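Print this page
E-mail this page

Rastasard Community Kitchen and Food Skills Program
Progress report to the Harkus Fund, second reporting period
Prepared by Chiyo Nakajima, program manager

1. Where we are

This report covers the six months ending in December. The grant pays for cooking classes, a share of the rent on the kitchen, and one part-time teaching post. All three are in place. The teaching post was empty for the first five weeks of the period and I covered those sessions myself, so the salary line is lower than planned and the supplies line is a little higher.

We set a target of 1000 class places for the year. By the end of December we had filled 948 of them, counting both periods together. That puts us ahead of schedule, and we expect to pass the target early in the spring. A class place means one person at one session. A person who comes to eight sessions is counted eight times, as agreed in the original proposal.

2. Classes

We ran four courses during the period: basic home cooking, cooking on a small budget, breads and doughs, and steamed food. The first two are repeats from last year and the recipes have changed very little. We dropped the fish pie from the budget course on cost grounds and put in a bean and squash stew, which fits the two-hour slot better.

Breads and doughs was the hardest to schedule. Yeast dough does not fit well into two hours, and in the first weeks people were taking home unbaked rolls in plastic tubs. We now make a batch of dough in the morning, so the class shapes and bakes that batch and mixes a second one to take away. The morning batch adds 4 hours of paid time a month, and this is shown under staffing.

Steamed food was new. The course covers rice, vegetables, fish and filled buns, and it filled faster than any other. Most people who signed up had a pot with a lid at home but had never steamed anything in it.

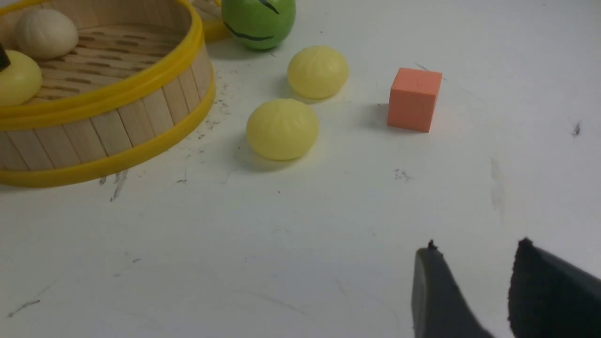 The bun sessions take the most preparation. Fillings have to be cooked and cooled ahead of time, and the dough needs a short rest before it is rolled out. We have settled on one pork filling and one mushroom and cabbage filling. The mushroom filling was too wet at first and is now squeezed out in a cloth before it is seasoned. Pleating takes practice, so we give over the first twenty minutes to it, with plain dough and no filling.

Evening classes start at 6:30 p.m. We tried 6 p.m. in the first period and too many people arrived late from work. The later start means that cleaning up runs past nine, and we have agreed on this with the building.

3. Attendance

Attendance at the home cooking and budget courses was steady until the weather turned, then dropped for several weeks. The bus that stops outside the kitchen was on a shortened timetable during that time. Three people told us they had stopped coming for that reason. We moved one budget class to the late morning and all three came back.

The daytime class for parents with small children did not work. We had planned it with a play corner in the next room, run by a paid sitter. The sitter's hours cost more than we had allowed, and on two occasions we had more children than she could legally look after. We stopped the class after five sessions. The families were offered places in the Saturday-style family format we used last year, where parents and children cook together, and most took them up. I would like to discuss this line of the budget with you before the next period starts.

4. Kitchen and equipment

The new extractor fan was fitted by Dronero in the second month. The old one had been failing since before the grant began. The work took a day longer than quoted because the duct behind the wall was narrower than the plans showed, but the price did not change. The fan is quieter, and the teachers no longer have to raise their voices when all the burners are on.

Other purchases in the period:

– Two induction hot plates, to replace gas rings that did not pass inspection.

– A second rack for sheet pans.

– Bamboo steamers with lids, for the steamed food course. They are rinsed in plain water and left to dry on their sides. We have asked people not to use soap on them. 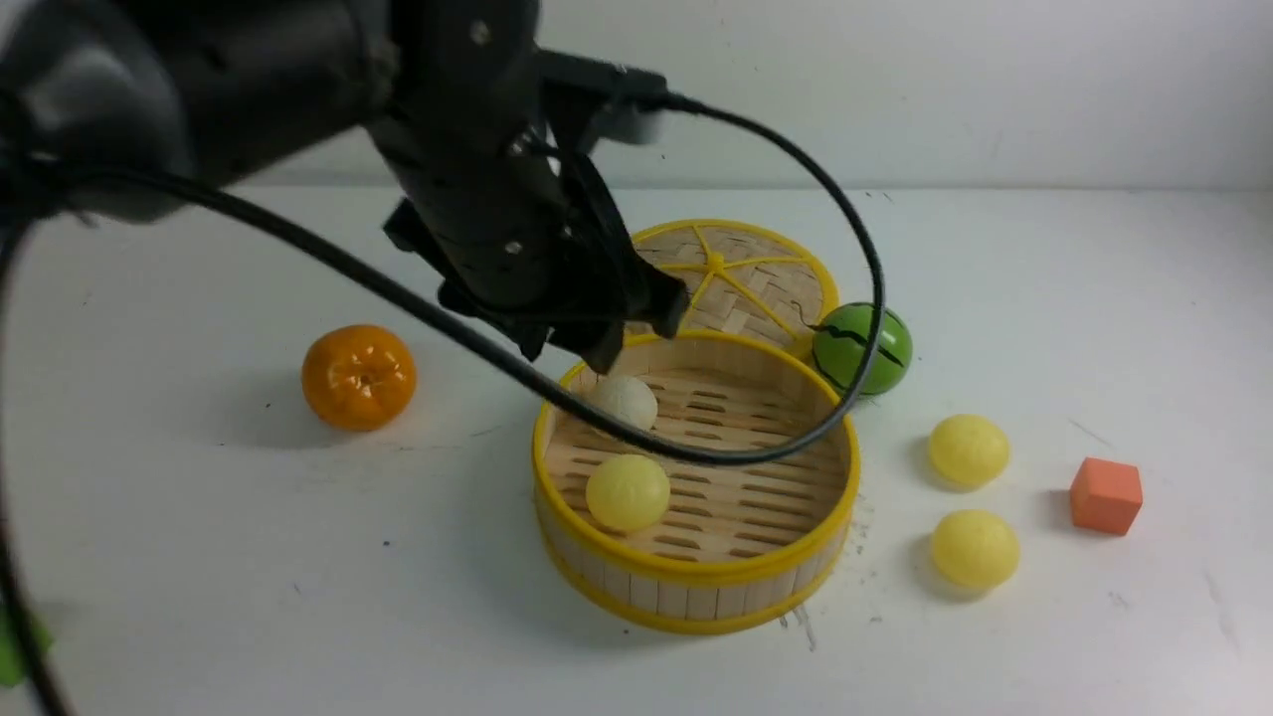
– Digital scales. The old spring scales had drifted and were giving different readings from one another.

– Knives. We bought mid-priced ones and have them sharpened every two months.

The dishwasher is still the weak point. It has been repaired twice and the engineer does not expect it to last another year. We have not asked the fund to pay for a new one, but you should know that it may come up.

5. Food supply

Vegetables come from the Ait Brahim farm stand, which delivers once a week. Prices were fixed in the summer and will be looked at again in the spring. Onions and cabbage have been very good. The salad leaves often arrived tired, and we have moved that part of the order to a shop nearby.

Flour, rice and oil are bought in bulk. We changed to a smaller sack of flour after finding weevils in the bottom of a large one. It costs a little more per pound. The store room was cleared out and the shelves were washed down, and we have had no trouble with it since.

6. Money

Spending is within the grant. We are under on salary for the reason given in section 1, and over on small equipment by $200. I am asking for permission to cover that amount from the salary line. The full figures are in the attached sheet, along with receipts for everything bought since July.

7. Next period

The steamed food course will run again twice. We will also start a short course on cooking for one, which has been requested by several people from the home cooking group – most of them recently widowed or living alone for the first time. It will be held at lunchtime, and people will eat what they have made before they leave.

The part-time teacher's contract ends in June. I would like to know by April if the fund expects to renew, so that there is time to advertise if we need to.

Print this page
E-mail this page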